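Teardown arm, part four: the fixture plate

I finally have a fixture plate I don't want to throw out. The first one was a single big print and it warped at two corners. The new one is gray plastic with the holders printed separately and screwed on from underneath, so when a holder is wrong I can reprint just that holder. I have already done this to the tall post twice. The slot was too tight.

The plate sits on the ribbed aluminum table, next to the computer. The arm's base is at the far edge. I had it closer before, and the forearm kept folding up on itself whenever it went for something near the power supply. Moving the mounting plate back fixed that, but it meant teaching every position again, and that ate most of September.

The program is called Fika and it lives on the old laptop under the bench. The motion part is fine. Approach speed is 120 mm per second in open space and drops to a crawl once the wrist goes below the top of the case. There is a 100 mm clearance height for all moves between the case and the plate. I set it lower once and clipped a bracket.

Soledad Saavedra from the shop lent me her calipers and then spent an evening helping me redo the camera calibration. She wanted the tower standing up, the way people keep them. I want it on its side. With the case lying down, the arm can come at the board from above, and the graphics card and drives are all reachable without turning anything over.

Cables are still the worst part. The camera loses thin ones against the board, and a SATA cable that loops up over the bays looks different every time I put the case back. For now I unplug those by hand before a run.
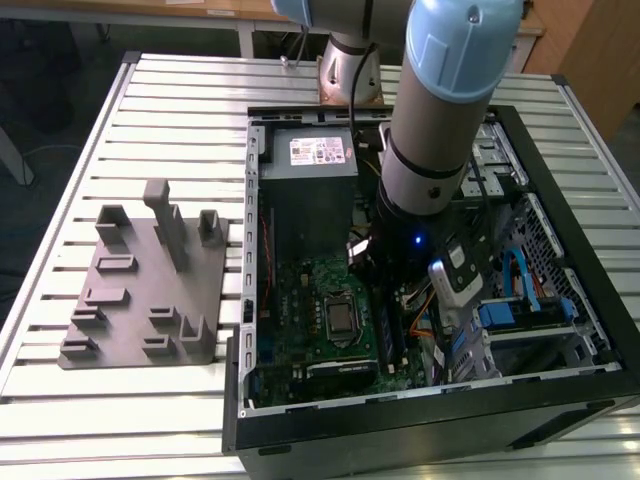
What's next

Softer fingertips first. Then a better release move for the memory, which has clips at the ends that need pushing before anything will lift. I also want to log the failed grasps properly. Run 1841 stopped halfway and all I have is a line saying "timeout."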